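Taped grid tables set up in Clendow workshop
June – Staff report, Clendow

The Benavides building has put its long worktables back in use for object sorting. The tops are covered in brown paper and divided into cells with blue tape. Tennis balls are among the items used.

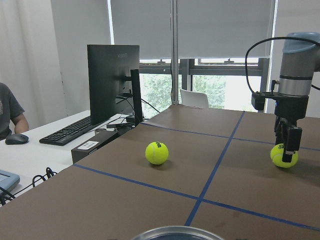
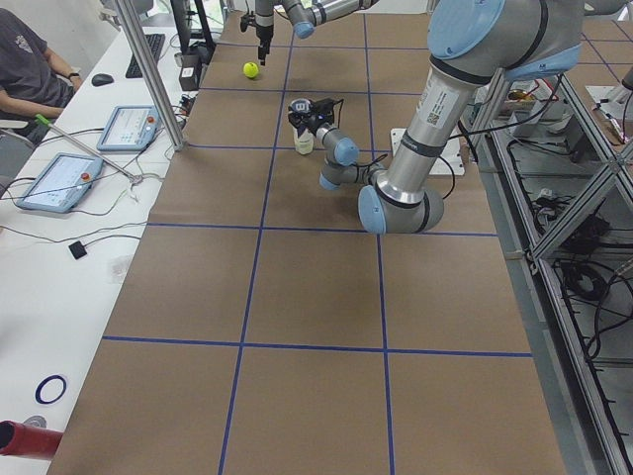 How often is the paper replaced?

Every 3 to 4 weeks, or sooner if the tape starts to lift. One roll covers 2 tables. The tape goes down last – lengthwise lines first, then the cross lines.

Comments (2)

tapeline958: Does the tape tear the paper when you pull it?

barska_shop: Ours did until we pulled it back flat and slow.

Contact the Clendow newsroom | © Arkotel Media | Back to top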